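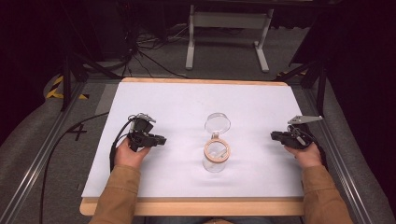
4.3 Fitting and setting the filter cartridge

This section applies to the Lelik under-sink water filter, single and twin models. Read section 4.2 (Connecting to the cold supply) before starting. For the Skuvard tap adaptor, see the separate leaflet.

Caution: Do not connect the unit to a hot water pipe. Water above the stated limit will damage the housing seal and void the guarantee.

1. Close the stop valve on the cold supply. Open the kitchen tap until the flow stops, then leave it open.

2. Place a bowl under the housing. Turn the housing anticlockwise with the spanner supplied and lower it clear of the head.

3. Remove the transport plug and discard it.

4. Check that the black O-ring is seated in its groove. Wipe off any grit with a damp cloth. Do not use petroleum jelly.

5. Remove the film from both ends of the new cartridge. Stand the cartridge in the housing with the arrow pointing up.

6. Lift the housing to the head and turn it clockwise by hand until it stops. Tighten by a further quarter turn with the spanner.

7. Open the stop valve slowly. Check the joint for drips.

8. Run the tap for 15 minutes. The first water may be grey with carbon dust and should not be drunk.

9. Close the tap. Hold down RESET on the counter until the display reads 4,000.

Note: The counter shows the litres remaining. Cartridge life is up to 4,000 litres, less in hard water areas. Replace the cartridge when the counter reaches zero or after six months, whichever comes first.

Note: If the display shows E2, the flow sensor lead is loose. Push the plug fully home and repeat step 9.

Replacement cartridges (part 2585) and O-rings (part 171) are available from Naylor, Drosthorpe. Quote the serial number on the underside of the head.

4.4 Changing the counter battery: see page 15.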